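Furkine Room – progress report to the Penry Fund
Prepared by Berwyn Owen, room manager, Flultham
17 May 2025

Sorry this is short on polish, wanted it with you before the next draw-down goes through. Covers everything since the April note. Same headings as last time where I could remember them.

Where we are

Room is usable. Not finished. The long white bench is in its final position and staying there, the white frame is up, the cabinet has been moved to where we wanted it all along. Daylight in there is very good now, better than I'd hoped for when we picked the room. Almost too good on the frame side, see Light below.

Still open: labels, the last of the storage, the floor strip by the door. Money is fine, more on that further down.

Bench

Went with the long one in the end instead of the pair of short ones in the original plan. Flultham stores had it and it came cheaper than pricing suggested. White top, thin silver rail along the edges. The rail was a sore point in April, you may recall, people wanted it off. I've kept it. Small parts roll and the rail stops most of them going on the floor. The clamp fittings run on the metal rail along the one side and they are now tightened properly, which was the snag on the first inspection sheet. Spare fittings are in the tin.

It took longer than planned to get it level. The floor drops toward the far corner, not by much but enough that a pen would wander. Packed the feet, checked again after a week, one foot had settled and had to be redone. OK now. I'll check it again before the summer and add a line to the next report.

Nobody is to sit on it. Sign to follow.

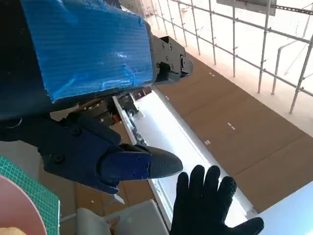 Gloves next, which took up more of the month than gloves should. The old stock was a mix of whatever had been left over and half of it was singles. We've changed over to black knit ones with the dotted grip, a box of 50 from Lotora. General feeling is good. People can still pick up a screw in them, that was the test, and they don't slide on the bench top. Sizing runs small. Next order I'll go up a size for the majority and keep a few of the present size back.

Rule on gloves is now: on before you touch the frame or anything clamped, off before you touch the log book. The log book had got filthy. Long sleeves – cuffs to be pushed down into the glove or right up out of the way, whichever, but not flapping about. I've written that on the room sheet and will say it again at the induction.

Washing. We tried it on the old ones and they came back stiff, so the new ones get aired and brushed off and replaced when the grip goes. Have allowed for that in the running costs, it isn't much.

Frame

White metal, square tube, with the thin horizontal rails. This was the item you asked about specifically. It's in, it's braced, and it's had a good shaking from several of us. The diagonals make it look busier than the drawing did and there were some remarks, but without them it rocked and I wasn't going to sign for that. No hanging anything off the diagonals. Straight rails only.

The delivery was three weeks behind what we were promised, and that pushed everything else along. The supplier has knocked the carriage off the bill after a phone call. I'd use them again but I'd order earlier.

Some of the end caps were missing from the pack. Replacements have been asked for, not recieved yet. In the meantime the exposed ends low down have tape over them so no one catches a shin.

Cabinet and cover

White cabinet is behind the frame and it works there. I did wonder if it'd be a nuisance to get to but you can come at it from the side without moving anything. Contents have been sorted: consumables at the top, spares in the middle, heavy things low. A lot got thrown out. There were fittings in there for equipment that left the building before I did my first week.

The cover is the beige-pink fabric one. Not anyone's first choice of color. It was on hand, it's big enough, it keeps dust off, and it hangs in soft folds that you can lift with one hand. The quote for a made-to-measure cover was silly money so I've left that alone. If the Fund feels strongly about how it looks on open day we could revisit, otherwise I'd sooner spend it on storage.

One thing to watch, the fabric picks up lint and passes it on to anybody in dark knitwear. Lint roller is on the shopping list.

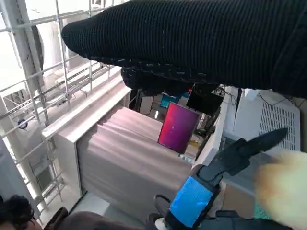 Furkine Room, white frame and the cabinet with its cover on.

Light

Mentioned above. When it's bright out, the frame side washes out and it's hard to read anything white on white. Plan is a plain roller blind, light colored, only pulled when needed. Not blackout – people like the daylight and so do I. Have asked for a price. If it comes in sensible I'll take it out of the contingency and tell you after, unless you object to that, in which case please shout now.

Money

Grant for this stage was 2000. Roughly two thirds is spent or committed, the bench, the frame, the gloves and the rail fittings being nearly all of it. The rest is held for the storage boxes, the blind and the end caps if I get charged for them. Receipts are in the folder with the numbering you asked for, except the one from the stores which was handwritten and which I've copied out underneath so it can be read.

No overspend expected. The cheaper bench gave us some room and I haven't touched it.

Use of the room

Sessions started again as soon as the frame had been braced. Set the limit at eight people at a time, which is comfortable with the bench where it is. More than that and there's queueing along the long side and elbows. Booking is on the sheet by the door for now. I know you wanted it online, it's coming, the person who was going to do it has been off.

Induction takes half an hour if people listen. Covers gloves, cuffs, clamps, what's in the cabinet and putting the cover back on afterwards. That last one is the one that gets forgotten.

Accidents, none to report. One pinched finger at a clamp, written up in the book, no treatment needed.

Still to do

Labels on the cabinet shelves
End caps on the frame
Blind, once priced
Floor strip by the door
Larger gloves from Lotora
Recheck bench level
Sign about not sitting on the bench

I'd expect most of that to be cleared before the next report, floor strip depends on the landlord who has been told twice. If you want to come and look round, mornings are best, let me know beforehand and I'll make sure theres a parking space.

B. Owen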